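Secondhand puzzles and the missing piece problem
21/03/2018

I've been meaning to write this up since August, when I came home from the Treltodus church sale with seven jigsaws under my arm and a promise to myself that I'd only buy three.

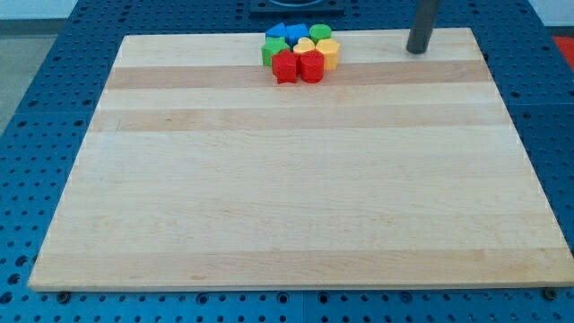

So, the question I get asked most by friends who are thinking of going secondhand: how do you know all the pieces are there? You don't! You really don't, and if that's going to keep you up at night then buy new. My rule is that anything under a couple of bucks is worth the gamble, and anything with an elastic band round the box has probably been looked after by somebody who cared (sticky tape tells you nothing, I've been burnt by sticky tape).

The one I'm on at the moment is a Drundero harbour scene, 2,904 pieces, which is a ridiculous number and I have no idea who decided on it. The colours are gorgeous. The sky is going to finish me off. I did the edge in one sitting with a pot of tea and the radio going, felt very smug, and then spent a week getting nowhere with grey cloud.

Xinyi Zheng from the library swap shelf reckons you should sort by shape once you hit the sky, knobs in one tray and sockets in another. I'd always gone by shade. I tried her way on the weekend and got a whole corner in, so I'm a convert, at least for clouds. Wouldn't bother for brickwork.

If you're just starting, go for 800 pieces or less, and look for lots of different little areas: shopfronts, market stalls, a bookshelf. The Mitivlow ones are nice and thick and don't lift when you slide a section across. Avoid anything with a big lawn.

And if there is a piece missing at the end? I write it on the inside of the lid in pencil and pass it on anyway. Someone'll want it. My mum did a lighthouse with no door and it's still her favourite.

Next up is a tram one, if I ever get out of this sky.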